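How a Gripper Learns Its Job
Plidberg Robotics Club, page for new members

A robot arm has no fingers of its own. The part at the end that holds things is called a gripper. Most grippers in our club have two fingers that close toward each other, the way your thumb and first finger do when you pick up a coin.

A motor makes the fingers move. It turns gears, which are wheels with teeth. The teeth of one gear push the teeth of the next. Links, which are stiff bars, carry that motion out to the fingers.

The Sedusstead team prints its gears in orange plastic and keeps them behind clear acrylic panels. A small camera on the wrist looks past the fingers at the table. For the table task the team sets out a plate with a small part on it and a large white lid.

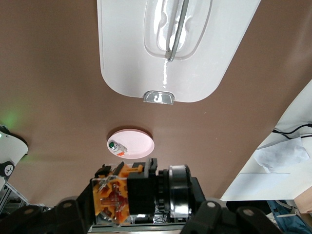 Why does a gripper need gears?
A small motor spins fast but pushes weakly. Gears trade speed for force, so the fingers close slowly and hold firmly.

Each team in the October meet gets 24 tries at the table task. A try ends after 30 seconds. The arm must lift the object, move it, and set it down inside a taped square. An object may not weigh more than 500 grams.

Teams write down every try, including the drops. Uriel Salinas checks the log sheets before the next round. A sheet with a missing line goes back to the team.

Club members must be at least 6 years old. Keep hair and sleeves away from the gears when the power is on.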